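Keeping a Cell Honest
How a small automation shop in Inusitz looks after the one robot arm it cannot afford to lose
By K. Janberg

The work starts at 7:30, before anyone has switched on the arm. A technician takes a damp lint-free cloth from a drawer, wipes down both gripper fingers, and holds a feeler gauge between them. If the gauge slides through with a light drag, the fingers are parallel and the day can go on. If it catches at the tips, there is an hour of shimming ahead.

The shop is called Sánchez Handling, and it occupies the ground floor of a former dairy on the edge of Inusitz. It builds pick-and-place cells for companies that pack light consumer goods: housewares, cosmetics, party supplies. Most of its customers run their machines two shifts a day and call when something stops. Before any of that, the company tries out grips and motions on a single test cell in the back room, and that cell has to behave the same way in December as it did in June.

It is an ordinary setup. There is an arm with a two-finger gripper, a table, a fixed camera looking at the table, and a controller cabinet that hums. The staff call it the Mendix cell, after the customer that paid for the first version. Mendix wanted a machine that could sort plastic tableware coming back from rental, in no particular order and facing any direction. The contract ended, but the cell stayed.

Tableware makes a hard test. Cups nest, and two nested cups look a lot like one cup that happens to be tall. Bowls slide when a finger touches the rim. Glossy plastic throws back the overhead lights, and a camera can take a bright reflection for an edge. A thin cup wall flexes under a grip that a thicker one would hardly notice.

For this reason the maintenance routine is built around what the gripper does at the rim of a cup. One finger goes down inside, the other stays outside, and the wall is pinched between them. A few millimeters of error in either direction and the inside finger lands on the rim.
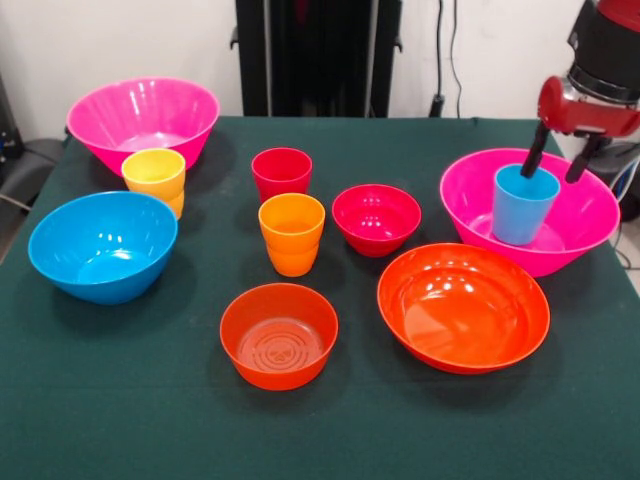
The gripper at a light blue cup standing in a pink bowl, with nested yellow and orange cups elsewhere on the table.

A cup standing in a bowl is one of the standard layouts. The bowl limits how far the fingers can open and how low the wrist can come before something touches. When the calibration has drifted, this layout tends to show it first, usually as a scrape along the outside of the cup.

Calibration is done once a week and after any collision, however mild. The technician clamps a flat target to the table, jogs the arm to a series of points, and lets the software compare where the camera sees each point with where the arm believes it is. The full run takes 65 minutes. A short version, with 4 points, takes less than ten and is used when the cell has only been bumped.

The short version was a source of argument for some time. It catches a camera that has been knocked out of line, but it says very little about a wrist joint that has begun to loosen. After a long week spent hunting for a fault that the short check had passed every morning, the shop changed its rule. Any contact that trips the force limit now means the full run, even if it is late in the day.

The fault itself was a screw. One of the bolts holding the gripper to the wrist flange had backed out by less than a turn. The arm went exactly where it was told, and the gripper on the end of it tilted a little under load. Empty, it measured perfectly. With a heavy bowl in its grip it was off by enough to miss the next pick. All the flange bolts now get a stripe of paint across the head and onto the metal beside it, and a broken stripe can be seen from a step away.

Cables are the other steady expense. Those that run to the gripper bend every time the wrist turns, and they fail from the inside, with nothing to see on the jacket. The early symptom is a gripper that reports itself closed when it is open, once or twice a day, and then behaves. The shop used to replace cables when that happened. It now replaces them every 3 months and keeps the old ones in a box for bench testing. The cost is small next to a lost afternoon.

Routing matters more than brand, in the shop's experience. A cable tied down too tightly near a joint will kink at the tie. One left too long will swing and snag. The technicians set the slack with the wrist turned as far as the program allows in each direction, then add a hand's width, and only then close the ties.

The table gets attention too. A cloth cover keeps the plastic from skating and cuts down on glare from below, and the camera has a plain, dull color to separate the objects from. It also creases. A fold under the base of a cup will tip it slightly, and a tipped cup is a different pick. The cloth is pulled smooth before each series, and it comes off on Friday's equivalent in the shop calendar, cleaning day, when the tabletop is checked with a straightedge.

Finger pads wear fastest of all. The rubber picks up a film from the plastic and goes slick well before it looks worn. The shop tests grip by having the arm lift a weighted cup and hold it through 100 wrist turns. If the cup has moved down between the pads by the end, the pads are changed. New ones are scuffed lightly with abrasive paper before use, as fresh rubber has a skin on it that slips.

Everything goes in a paper logbook on top of the cabinet. There was a digital one, and people stopped filling it in. The entries in the paper book are short: pads changed, bolt stripe intact, camera bracket retightened, full run after contact with bowl. A few have a question mark next to them and no follow-up.

The next job is the lighting. The overhead fixtures were there before the cell was, and they put hard white spots on anything shiny. A pair of diffuser panels is on order. Once they are up, the camera exposure will have to be set again, then the full calibration run, then the cups and bowls in every layout from the beginning. The shop has set aside three days for it.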